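2. Planejamento da compra e preparação do local

Esta seção destina-se a quem vai definir o orçamento e o espaço para uma célula de triagem Kollow de bancada. Leia-a até o fim antes de emitir o pedido. A montagem mecânica é tratada na seção 3 e a configuração do controlador, na seção 4.

2.1 Antes de pedir a cotação

1. Liste os objetos que a célula vai manipular. Anote para cada um o material, a forma, o peso com conteúdo e o peso vazio. Latas e garrafas plásticas exigem ajustes de força diferentes e devem constar em linhas separadas.

2. Defina os destinos. Cada destino precisa de um recipiente com boca mais larga que o maior objeto previsto, medido na diagonal.

3. Meça a bancada. Informe largura, profundidade, altura em relação ao piso e distância até a parede mais próxima. Informe também o lado em que o braço será fixado.

4. Verifique a tomada. O conjunto deve ter circuito próprio. Não use extensão nem régua compartilhada com computadores.

5. Preencha o formulário de aplicação Stevis e envie-o com fotos da bancada vazia, tiradas de frente e de cima.

Nota: cotações emitidas sem o formulário de aplicação cobrem somente o braço e o controlador. A garra, o suporte da câmera e os cabos ficam de fora, e o pedido complementar é faturado com frete separado.

2.2 Escolha da garra

Para recipientes de bebida, a garra Nokow de dois dedos atende à maioria dos casos. Confira o peso do item mais pesado da lista. Se ultrapassar 1.000 gramas, peça a avaliação de carga antes de comprar. O peso da própria garra e do trecho de cabo preso ao punho também entra no cálculo.

Considere as posições em que os objetos chegam à bancada. Uma garrafa em pé e uma lata deitada pedem aproximações distintas, e o programa de testes deve prever as duas. Se os itens vierem sempre de pé, o tempo de programação cai e o item "treinamento estendido" pode ser retirado da cotação.

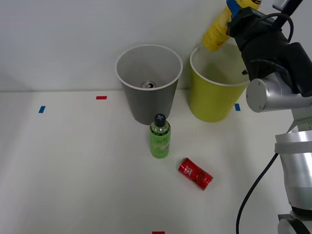 Reserve verba para recipientes de ensaio. Copos de papel servem bem na fase de ajuste e são baratos de substituir, mas devem ser trocados por recipientes rígidos e fixados à bancada na operação contínua.

2.3 Composição do orçamento

Monte a planilha com as linhas abaixo, nesta ordem:

Braço e controlador
Garra e jogo de dedos sobressalente
Câmera fixa e suporte
Cabos, presilhas e conectores
Bancada ou reforço da bancada existente
Recipientes de destino
Instalação e comissionamento
Treinamento
Manutenção do primeiro ano

O pacote de instalação Tolentino custa R$ 2.882 e inclui uma visita. Visitas adicionais são cobradas à parte. Se a bancada não estiver pronta na data marcada, a visita é considerada realizada.

Cuidado: não reduza a linha de cabos para fechar o orçamento. Cabos curtos ficam tensionados quando o punho gira e danificam o conector. Peça comprimento suficiente para que o cabo forme uma curva folgada em todas as posições do braço.

2.4 Prazos

O prazo de entrega é de 28 dias corridos, contados da confirmação do pagamento. Pedidos com garra fora do catálogo seguem prazo próprio, informado na cotação. Os preços desta seção foram revisados em 18 de outubro de 2023 e substituem a tabela de setembro.

2.5 Preparação da bancada

1. Fixe a bancada ao piso ou à parede. Tampos que balançam comprometem a repetição das posições.

2. Prefira tampo claro, liso e sem brilho. Evite estampas e emendas na área de trabalho.

3. Marque com fita colorida os limites da área de trabalho. Use fita fosca e substitua os pedaços que começarem a descolar.

4. Posicione a luz de modo que as sombras dos objetos fiquem suaves. Luz direta de janela deve ser bloqueada com cortina ou persiana.

5. Delimite no piso a zona de alcance do braço.

Atenção: ninguém deve colocar as mãos na área de trabalho com o braço energizado. Para repor objetos ou trocar recipientes, acione a parada e aguarde a luz indicadora do controlador apagar.

2.6 Aprovação

Envie a planilha, o formulário e o desenho da bancada a Virgilio Agbayani, no setor de aplicações. A cotação definitiva só é emitida depois da conferência desses documentos. Guarde uma cópia assinada, que será solicitada pelo instalador no dia da visita.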